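Belstead House Residents' Association
Home Notices Minutes Laundry and storage Contact
Search this site Go
July 2022 — posted by the minutes secretary

Minutes of the house meeting, common room

The meeting was opened at the usual hour. The minutes of the meeting before were read and accepted, with one correction: the hallway lamp was ordered from Skanwood and not from Karagiannis, as it was written.

1. Small things in the common room

It was said again that small things are left on every shelf and windowsill of the common room, and after some weeks it is not known to whom they belong. The drawer under the window is full and does not close well. The meeting agreed that small things will from now on go in the gray plastic basket on the wooden table, and that the basket stays at the left end of the table, so that the rest of the surface is free for sorting. Things which are too tall for the basket may stand beside it.
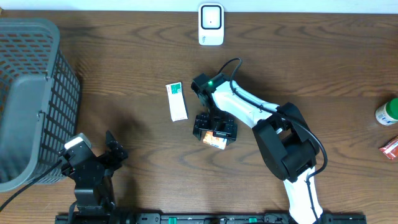 The sorting table, with the gray basket at the left and the small packages.

One resident asked if a basket with holes in the sides is suitable, because pins and coins can fall through. It was answered that very small things should be put in an envelope first. Another resident would prefer a closed box with a lid. This was put to a vote and the basket was kept, but the question may be raised again in October.

2. Boxes and packages

Several boxes have lost their contents, and several contents have lost their boxes. The meeting agreed:

— a box with something inside goes in the basket with the label up, if the label can still be read;
— an empty box is flattened and goes to the paper collection;
— food in an opened package is thrown away on the same day.

It was asked whether medicine may be put in the basket. The answer is no. Medicine must be taken back to the pharmacy by the person who finds it.

3. The table

The table was bought second-hand from Plesel and the meeting is in general satisfied with it. The grain is strong and dark, and one resident complained that small brown things are difficult to see on it. A white cloth was proposed. Others found that a cloth would slide and would need washing, and the proposal did not get enough votes.

It was also agreed that the basket is not pushed against the wall, so that the paint is not scratched. 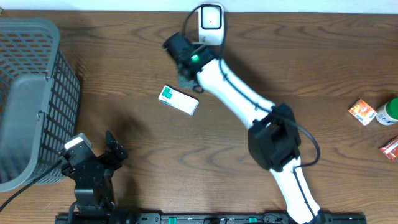 4. Costs

The house fund stands at 496. The meeting approved 200 for new shelves in the storage room, to be ordered from Skanwood if the price is still the same. For labels and envelopes 13 was approved. The receipts are to be put in the folder by the door — not in the basket.

5. Other matters

The key to the storage room was missing for 2 days and is now again on its hook. Residents are asked to write in the book when they take it.

The window on the side of the yard still does not close from the inside. A letter will be sent to Karagiannis, who did the repair last time.

Things that are not collected before the October meeting will be given to the charity shop. A notice about this will hang in the entrance.

There were no other questions and the meeting was closed.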